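Jerkow and Vetside Present Result on Teaching Robots to Handle Cables from Human Demonstrations

Method records both hands of a person during ordinary household sorting, and no robot is needed for the recording

For immediate release, March

Jerkow, a developer of software for robot manipulation, and its research partner Vetside today announced the first result of their joint project Drukisgate. The project studies how a two-armed robot can learn to sort and separate cables by using recordings of people who do the same work with their own hands.

Cables are a difficult object for robots. They bend, they hide each other, and their shape changes with every touch. Many existing methods ask an operator to control the robot from a distance, and this takes much time. In Drukisgate the person works directly with the cables. A camera at head height records the work, and small modules with printed square markers are worn on both wrists. From the markers the software calculates the position and the angle of each wrist.

For the study, the team collected 863 demonstrations in 12 homes. The homes were chosen to have different tables, different floors and different light. The persons who took part received only a short instruction. They were asked to sort the cables in the way they usually do it and at their own speed. 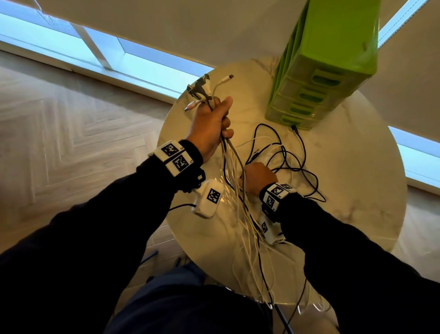

Sorting charging cables at a round table, with marker modules worn on both wrists.

The recordings were used to train a control model, which was then tested on a two-armed robot at the Jerkow laboratory. The test had 200 trials with cable bundles that were not part of the training. The team compared the new model with a second model of the same size, trained on 100 demonstrations made by remote control of the robot. The model trained on human recordings finished more trials, and it dropped fewer cables during the transfer from one gripper to the other.

The largest difference was found in the first step of the task, when the robot must decide where to take hold of the bundle. People often lift a bundle with one hand near the connectors and let the long parts hang down, while the other hand stays with the cables on the table. The model learned to use this division between the two arms without a special rule for it.

The team also reports the limits of the method. The markers give the position of the wrist, but they do not give the position of the fingers. Finger movement must be estimated from the camera picture, and this estimate becomes weaker when the cables cover the hand. Thin black cables on a dark surface were the most frequent reason for a failed trial. Tight knots were not included in the study.

The wrist modules were designed by Tavares, which is also responsible for the calibration software. Each wrist carries more than one marker, so that the tracking can continue when the hand turns and one of the markers is hidden from the camera.

In the next phase, Drukisgate will extend the method to other soft objects, beginning with cords, straps and small textiles. Jerkow and Vetside plan to publish the training code together with a part of the recordings. Research groups that wish to receive the data before publication can send a request to the Drukisgate project office at Jerkow.

About Jerkow
Jerkow develops software for robots that work with soft and flexible objects. The company works with research partners on methods for data collection, training and testing.

About Vetside
Vetside is a research organization in the field of human movement and machine learning. It plans and carries out recording studies in homes and workplaces.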